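Hollden 침구 쇼핑몰 / 운영 문의 기록
제목: 색상 옵션 하나가 주기적으로 세상에서 사라짐
접수: 03/12/2025
접수자: Mechthild Moser
담당: Thaddäus Oberholzer (Wileo 고객지원)
분류: 상품 관리 > 옵션 > 동기화
긴급도: 높음 (접수자 선택), 보통 (시스템 수정), 높음 (접수자 재선택)
상태: 해결됨, 관찰 중

최초 문의 (Moser)

안녕하세요. Wileo 상점 관리자를 쓰고 있고, 창고는 Nellesthorpe 쪽 재고 프로그램에 연결되어 있습니다. 저희 매트리스 커버는 색상이 4가지입니다. 세이지 그린, 오트밀, 먹색, 모래색. 관리자 화면에서 보면 네 색 모두 얌전히 있습니다. 그런데 창고와 동기화가 한 번 돌고 나면 세이지 그린만 "기타"로 바뀝니다. 색상 필터에서도 "기타"로 들어가고, 송장에도 "기타"로 찍힙니다. 고객이 받고 싶어 하는 색은 대체로 "기타"가 아닙니다.

지금까지 해 본 것:
옵션을 지우고 다시 만들었습니다. 다음 동기화까지는 멀쩡했습니다.
다른 브라우저로 했습니다. 같은 결과를 조금 더 큰 글씨로 보았습니다.
캐시를 비웠습니다. 어차피 첫 답변에서 비우라고 하실 테니 미리 비웠습니다.

현재 이 문제로 보류된 주문이 23건입니다. 창고에서는 색상 칸에 "기타"라고 적힌 주문은 출고하지 않습니다. 규정이 그렇다고 하고, 솔직히 훌륭한 규정입니다.

답변 (Oberholzer)

안녕하세요, Moser 님. 문의 주셔서 감사합니다. 먼저 캐시를 비워 보시겠어요?

농담입니다. 비우셨다는 내용 읽었습니다. (위 문장은 자동 완성 문구인데, 지우기 전에 한 번은 써 보고 싶었습니다.)

몇 가지 여쭙겠습니다.
동기화는 자동으로 도나요, 직접 누르시나요?
"기타"로 바뀐 뒤에 옵션의 내부 코드도 바뀌나요, 아니면 표시 이름만 바뀌나요?
이 증상은 언제 시작되었나요?
동기화 기록 파일을 보내 주실 수 있나요? 설정 > 연결 > 기록 내려받기에 있습니다. 단추가 회색으로 보여도 눌립니다. 회색인 이유는 저희도 조사 중입니다.

회신 (Moser)

동기화는 자동이고, 급할 때는 제가 누릅니다. 요즘은 늘 급합니다.
내부 코드는 그대로고 표시 이름만 바뀝니다. 그래서 재고 수량은 맞습니다. 무슨 색인지 모르는 물건의 수량이 정확하게 맞습니다.
시작은 8월입니다. 그때 상품 이름을 정리하면서 색상 이름 앞에 원단 공급처를 붙였습니다. 고객들이 어느 집 원단인지 자꾸 물어봐서요. 지금은 무슨 색인지를 물어봅니다.
기록 파일 첨부합니다. 회색 단추, 정말 눌리네요.

추가로, 검색창에 "세이지"를 치면 결과가 없다고 나오고 그 아래에 "이런 상품은 어떠세요?"라며 먹색을 권합니다. 이건 별도 문의로 올려야 하나요?

답변 (Oberholzer)

검색은 같은 원인일 가능성이 높으니 여기서 같이 보겠습니다. 먹색 추천은 원래 그렇게 작동합니다. 판매량 순입니다.

기록을 보니 동기화 자체는 오류 없이 끝납니다. 저희 쪽 기록에는 "성공"이라고 되어 있고, Nellesthorpe 쪽 기록에도 "성공"이라고 되어 있습니다. 두 시스템이 모두 만족하고 있어서 조금 곤란합니다.

다음을 순서대로 해 주세요.
세이지 그린 옵션의 이름을 "시험"으로 바꾸고 저장합니다.
수동 동기화를 한 번 돌립니다.
결과를 적어 주시고, 원래 이름으로 되돌린 뒤 한 번 더 돌립니다.
상품 상세에 쓰는 사진은 건드리지 마세요. 옵션 이름과 사진은 따로 저장되지만, 사진을 다시 올리면 옵션 순서가 초기화되는 별개의 문제가 있습니다. 그 문제는 다음 배포에서 다룰 예정이고, 지난번 배포에서도 다룰 예정이었습니다.

회신 (Moser)

했습니다. "시험"은 살아남았습니다. 동기화를 돌려도 "시험"은 "시험"입니다. 필터에도 잘 나옵니다. 그사이 어느 고객이 "시험" 색을 장바구니에 담았습니다. 취향을 존중합니다.

원래 이름으로 되돌리고 다시 돌렸더니 "기타"가 되었습니다.
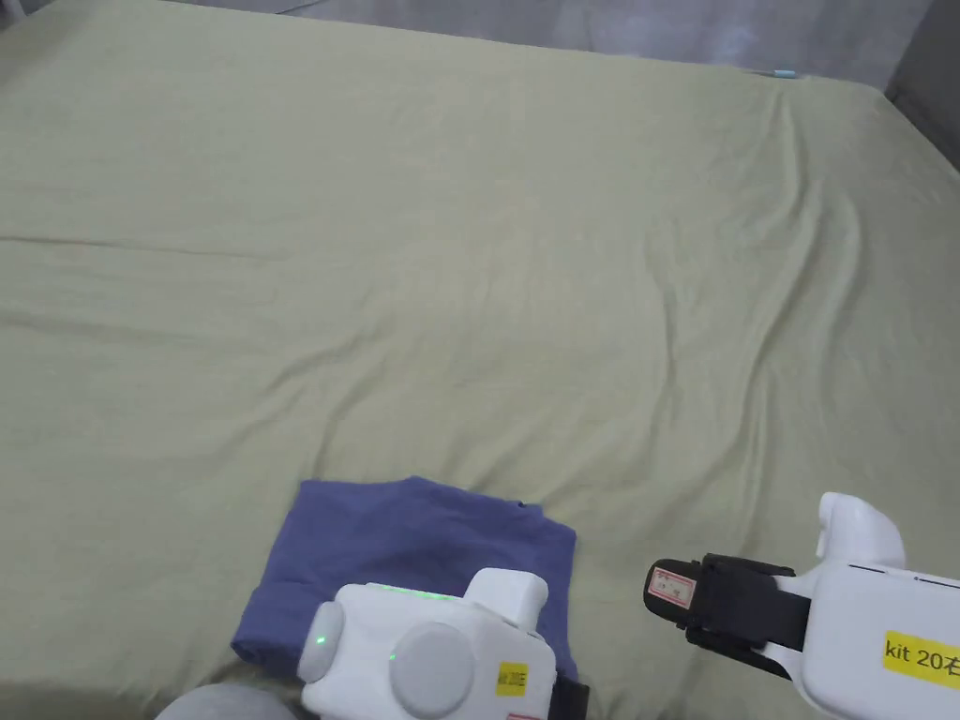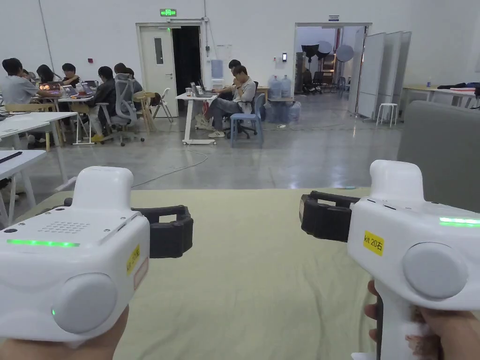 첨부 1, 2: 넓게 깔아 둔 연한 색 천.

참고로 다른 세 색도 이름 앞에 똑같이 공급처가 붙어 있고, 전부 멀쩡합니다. 저는 이제 이 프로그램이 초록색을 싫어한다는 가설 쪽으로 기울고 있습니다.

답변 (Oberholzer)

초록색 가설은 기록해 두었습니다. 다만 이름 길이를 먼저 의심해 보겠습니다. 지금 쓰시는 옵션 이름을 그대로 복사해서 붙여 주세요. 직접 다시 치지 마시고 꼭 복사로 부탁드립니다.

회신 (Moser)

Simões 세이지 그린 고무밴드 커버 SS-Q

길이라면 저도 의심했습니다. 도움말에 옵션 이름은 "50바이트 미만"이라고 되어 있어서 세어 봤거든요. 한글은 한 글자가 3바이트라길래 손으로 더했더니 49가 나왔습니다. 49는 50보다 작습니다. 이 부분은 회계 쪽에도 확인을 받았습니다.

답변 (Oberholzer)

계산은 정확합니다. 저도 49가 나옵니다. 제가 직접 친 이름으로는요.

그런데 보내 주신 기록 파일 안의 이름은 50바이트입니다. 화면에서는 완전히 똑같이 보입니다. 차이는 공급처 이름의 õ 한 글자에 있습니다. 이 글자는 저장하는 방법이 두 가지입니다. 처음부터 물결표가 얹힌 글자 하나로 저장할 수도 있고, 보통의 o를 적은 다음 "앞 글자 위에 물결표를 얹으시오"라는 기호를 이어 붙일 수도 있습니다. 앞의 방식은 2바이트, 뒤의 방식은 3바이트입니다.

혹시 공급처 이름은 어디에서 가져오셨나요?

회신 (Moser)

Simões에서 보내 준 단가표에서 복사했습니다. 제 자판에는 õ가 없습니다. 그러니까 물결표 하나가 몰래 1바이트를 더 먹어서, 8월부터 지금까지 이 난리였다는 말씀이신가요?

답변 (Oberholzer)

네. 좀 더 길게 말씀드리면 이렇습니다.

관리자 화면은 길이를 검사하기 전에 글자를 합쳐서 셉니다. 그래서 49로 보고 통과시킵니다. 저장은 합치기 전 상태로 합니다. 창고로 보낼 때도 합치기 전 상태로 보냅니다. Nellesthorpe 연결 모듈은 받은 이름이 50바이트 이상이면 잘라 내는 대신 비워 버리고, 저희 쪽은 빈 이름이 돌아오면 "기타"로 채웁니다. 각 단계는 모두 설명서대로 움직였습니다.

다른 세 색은 색 이름이 짧아서 한계에 닿지 않았습니다. 오트밀, 먹색, 모래색에도 같은 물결표가 들어 있으니, 이름을 늘리시면 똑같은 일이 생깁니다.

임시 조치:
네 색 모두 공급처 이름을 지우고, 아래 줄의 글자를 복사해서 다시 넣어 주세요. 합쳐진 õ로 되어 있습니다.
Simões
세이지 그린은 여유를 두는 편이 좋으니 "고무밴드"를 "밴드"로 줄여 주세요.
저장하고 수동 동기화를 한 번 돌립니다.
보류 주문은 주문 목록 > 보류 > 옵션 다시 읽기를 눌러야 풀립니다. 주문은 결제 시점의 이름을 따로 갖고 있어서 옵션만 고쳐서는 바뀌지 않습니다.
"시험" 색을 담은 고객의 장바구니는 자동으로 갱신되지 않습니다. 따로 연락을 드리는 것이 안전합니다.

회신 (Moser)

순서대로 했습니다. 동기화를 돌렸고, 세이지 그린은 세이지 그린입니다. 한 번 더 돌렸습니다. 여전히 세이지 그린입니다. 괜히 한 번 더 돌렸습니다.

필터 정상, 송장 미리보기 정상. 검색창에 "세이지"를 치면 이제 커버가 나오고, 그 아래에서 여전히 먹색을 권합니다.

보류 주문은 거의 50분쯤 걸려 전부 풀었습니다. "옵션 다시 읽기"를 한꺼번에 누르는 기능이 없어서 한 건씩 눌렀습니다. 있다면 지금은 알려 주지 마세요.

"시험" 고객과는 통화했습니다. 먹색을 사셨습니다.

답변 (Oberholzer)

다행입니다. 일괄 기능에 대해서는 요청하신 대로 아무 말씀도 드리지 않겠습니다.

내부 기록용으로 남깁니다.
원인: 길이 검사와 저장이 서로 다른 글자 형식을 사용함. 연결 모듈이 길이 초과 이름을 오류 없이 비움.
수정 요청: 저장 전에 글자를 합칠 것. 빈 이름이 돌아오면 "기타"로 채우지 말고 경고를 띄울 것. 도움말의 "50바이트 미만" 옆에 특수 문자 주의 문구를 넣을 것.
요청 반영 전까지는 공급처 단가표에서 이름을 복사하신 뒤 메모장에 붙여 넣어도 해결되지 않습니다. 메모장은 물결표를 있는 그대로 보존합니다. 위에 적어 드린 글자를 쓰시면 됩니다.

문의는 "해결됨"으로 바꾸되 다음 정기 동기화까지 열어 두겠습니다. 만족도 조사가 자동으로 발송될 수 있습니다.

회신 (Moser)

조사 받았습니다. 문의 유형을 고르는 칸에 맞는 항목이 없어서 "기타"를 골랐습니다.

그리고 제 화면에서 담당자님 성함이 Thadd?us로 나옵니다. 이것도 여기서 같이 보시나요, 아니면 새로 올릴까요?

답변 (Oberholzer)

새로 올려 주세요. 입사한 뒤로 제가 올린 것도 한 건 열려 있으니 거기에 연결해 두겠습니다.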